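About Ormsby

Most companies that sell advice to parents will tell you childhood is in crisis and that they have the fix. We doubt the first claim and don't believe the second. Ormsby is a small toy reviewing and advice firm in Galorbridge, and we started it out of irritation.

Said Bennani spent years writing packaging copy for toy makers. He knows how a plain set of blocks becomes a "brain-building system" between the factory and the shelf, having done it himself more than once. Mahlet Kassa taught preschool and was on the receiving end of the catalogs. They compared notes one February and found they had the same complaints.

We have read more than 100 studies on play and learning. Some are good. A fair number test 20 children for an afternoon and then get quoted on a box for a decade. When a label says "proven," we ask who paid for the proof, and we print the answer if we get one. 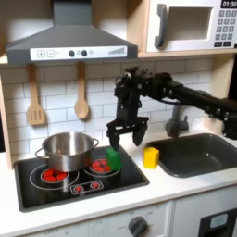
Our reviews run to one page. They say what the thing costs, whether it can be repaired, and what age it suits, which is often not the age on the label. We buy everything at full price and take no ads. Our income comes from 3000 subscribers and from a yearly contract with the Dridmont school district, and we don't review anything the district has asked us to recommend.

There are 4 of us on staff. We don't hand out awards or seals. Nellov, our newsletter, goes out when there is enough to put in it.

If you think we got a review wrong, write to the office. We print corrections at the top of the next issue.

Page last updated 8/15/24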